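Dramuter – Standard Edition (PC download)

Dramuter is a turn-based tactics game from Astum, set in a flooded mining town called Bielecka. You lead a small crew from rooftop to rooftop, trade shots with rival salvagers and try to get home before the water rises again. The store blurb calls it "endlessly replayable." We carry it, we have played it, and we would use a smaller word.

The fighting is good. Cover breaks, floors give way, and a bad turn can usually be traced to something you did yourself. The story is thinner. Most of the talking happens between missions, in a bar where the same few people tell you the same few things, and the big choice near the end changes very little apart from the last cutscene.

Astum says there are 94 missions. That number includes the side jobs, and plenty of those reuse a map with the start and exit swapped. The main campaign is 19 missions long and took us roughly a week of evenings on the normal setting.
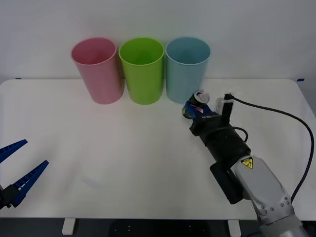 Can I play the whole campaign with a friend?

Only the side jobs and skirmish maps work in co-op, for up to 2 players online. The campaign is single-player, whatever the trailer seems to suggest, and there is no split-screen mode.

The Maltcombe add-on is sold separately. It brings a new district, a handful of weapons and a weather system that looks nice and mostly gets in the way of your aim. Wait for a sale unless you have already finished the base game and still want more of it.

Performance is fine on an ordinary desktop. Loading is slow from an older hard drive, and the "instant restart" listed among the features is a reload with a shorter animation. Controller support works in missions – the inventory screen still wants a mouse.

Players: 1, or 2 online (side jobs and skirmish)
Format: digital download, key sent by email
Text and menus: English
Internet: needed for activation and co-op
Add-on content: not included

Keys that have been revealed can't be returned, so try the free demo first. It covers the opening missions, and your save carries over.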